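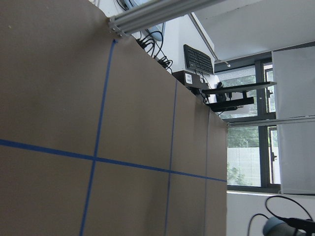 *Figure 1. The brown paper top and blue tape grid.*

## Paper and Tape as a Temporary Table Covering

Wattimena, Sirside Project Module, Drendthorpe College

### 1. Aim

The project looked at whether a large table can be covered and marked out cheaply, using only brown paper and masking tape. The covering had to lie flat, stay put during ordinary use and come off without leaving a mark. The lines had to be easy to see from a standing position.

### 2. Materials

I used plain brown wrapping paper from Nustness and blue masking tape. White tape was tried first on an offcut, but it was too bright under the ceiling lights in Room 327. Pencil lines were also tried and could not be seen from the far side of the table.

### 3. Method

The table was wiped down and left to dry before the paper went on. I worked from one long side to the other, smoothing with a folded cloth. The long line of tape was put down first and the cross lines were set out from it with a square. Near the right-hand side the last line falls close to the edge of the paper, so the cells there are narrow. I left them as they were -- making every cell equal would have meant lifting the whole grid.

Wear was tested separately on six offcuts, each with a strip of tape across the middle. Each offcut was given 800 rubs with a dry cloth. I then left them taped to a spare board for 14 days and peeled the tape off by hand.

### 4. Results

The paper on the table still shows faint creases, which can be seen in Figure 1. They come from the way the sheet was folded in delivery, and smoothing by hand did not get rid of them. They do not make the lines harder to read.

On the offcuts the tape held well along its length but started to lift at the cut ends. Tearing the tape made this worse than cutting it. When it was peeled off slowly it came away clean. Peeled quickly, it took the top layer of paper with it on two of the offcuts.
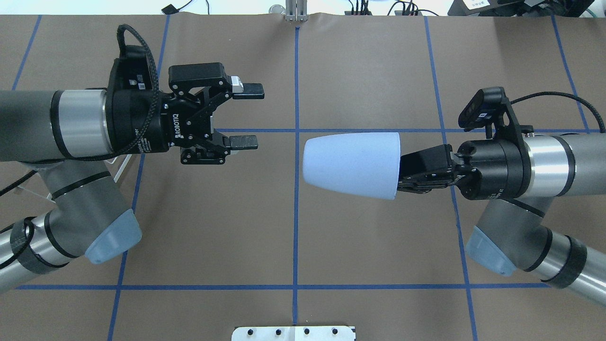

**Can the lines be moved once they are down?**

A line can be lifted and laid again on the same day if it is peeled slowly and kept low to the paper. After that it is safer to leave it alone, or to replace the sheet.

### 5. Changes for next time

Paper from a roll would avoid the fold creases, although it costs more and is awkward to carry up the stairs. I would also measure the full width before placing any cross lines, and press the tape ends down with a ruler. The offcuts and the rub sheet are in the folder handed in with this report in March.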